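Well, the big oven is dead. Or the bottom element is, anyway, which in my kitchen comes to the same thing. I put a tray of biscuits in on Thursday evening, went off to fold towels, and came back to biscuits with lovely brown hats and raw dough underneath. The repair guy quoted me $143 just to come and look at it, so I said I'd think about it, and I've been thinking about it for most of April with the toaster oven doing all the work.

And I have to tell you, I've gotten weirdly fond of the thing! I used to use it for toast, and for warming up pizza when I was being virtuous and not using the microwave. Now it's dinner. It's breakfast. It did a whole batch of baked potatoes last week (two at a time, so we ate in shifts, but still).

A few of you asked after the last post what I look for in one, so let me ramble a bit. I'm not much of a gadget person. My friend Kanako Noguchi has one from Prorkano that talks to her phone and has a setting for bagels and another setting for *half* bagels, and I'm happy for her, I really am. I want knobs. I want to be able to turn a knob with my elbow when my hands are covered in butter.

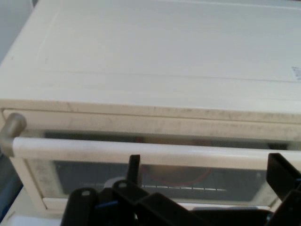
The other thing I care about is a flat top, and I know you're not supposed to put stuff up there while it's running, and I don't. But when it's off and cold, a flat top is a shelf, and in a small kitchen I will take any shelf I can get. The downside is that a flat top is also where everything lands. Flour, fingerprints, whatever drifts over from the stove. Pale cream is a gorgeous color in a store and then you get it home and it shows every single thing you've ever done. If you cook a lot, think hard before you fall for a light one. I'd fall for it again, but think hard.

So, cleaning. I've tried a bunch of things now and this is where I've ended up:

- Unplug it and let it cool all the way down. I do mine first thing in the morning, before coffee, so there's no temptation to make toast halfway through.
- Crumb tray out, dump it, soak it in the sink.
- Outside with a soft cloth, warm water and a tiny bit of dish soap. Wring the cloth out well.
- The strip above the door gets its own pass. It catches greasy dust like you would not believe, and if you only wipe the top you'll miss it completely.
- Door handle, and don't forget the upper side of it, where your hand goes.
- Glass last, with baking soda paste, ten minutes, then wipe and wipe and wipe.

I do not scrub the inside walls. I did that once on an old one, with the green side of the sponge, and took the finish right off in one corner. Roswitha Hinrichs down the street says she lines hers with foil, but my manual has a whole paragraph in bold about not doing that, so I leave that one between Roswitha and her manual.

Now, about what goes *in* it. Bread is what I've been playing with most. I don't mean baking a loaf from scratch, I haven't gotten brave enough for that yet, I mean bringing bread back to life. Day-old rolls, the end of a baguette, the heel that gets left in the bag. Run it under the tap for one second (one! I mean it), shake it off, and give it five minutes at 325. The crust crackles up again and the inside goes soft, and you'd swear you'd just walked home from the bakery with it.

Speaking of which, the bakery on Cabrera Street has started selling yesterday's rolls in a paper bag by the register for next to nothing, and they go fast. I was there at ten past eight and got the last bag. Recep Tokgöz was behind me in line and gave me such a look. Sorry, Recep!

The rack matters more than I figured. If you've got slots at different heights, go in the middle for bread. Too high and the top scorches before the center has even noticed it's in an oven. And think about the door before you put anything in! A door that swings down needs a good bit of space in front of it, and I've knocked over more than one glass of water by forgetting that. Clear a landing spot first, get your bowl or plate ready beside it, *then* open up.
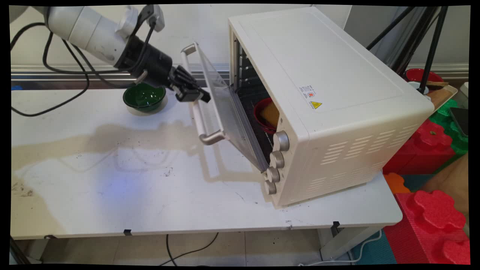 *Something bread-like in the red bowl, green bowl on the table by the open door.*

Please do check that a dish is oven-safe before you turn anything on. Flip it over and look at the bottom. If it doesn't say, I assume the answer is no. I've got a pile of cheerful bowls that are wonderful for serving and I'd never heat a single one of them, so they wait on the side and the food goes over when it's done. For the oven itself I mostly use the little metal pan that came with it, plus a small ceramic dish my cousin Katherine Tamayo gave me, and those two cover nearly everything.

What else? Oh, power. Somebody in the comments (hi, Alcides Bedoya!) wanted to know if mine trips the breaker. It doesn't by itself, but it will if the kettle is on the same outlet, and I found that out in the dark with a pan of nachos going. They get separate outlets now, on opposite sides of the kitchen, and I've had no trouble.

I still haven't called the repair guy back. I probably will before the holidays, I can't do a turkey in this thing, and my mother has already asked. But for two people and a lot of toast I'm in no hurry. Next on my list is granola, in small batches, with the door propped open a crack at the end so it dries out properly. If any of you have a granola recipe that doesn't use a whole jar of honey, leave it in the comments, please. I've got oats to use up.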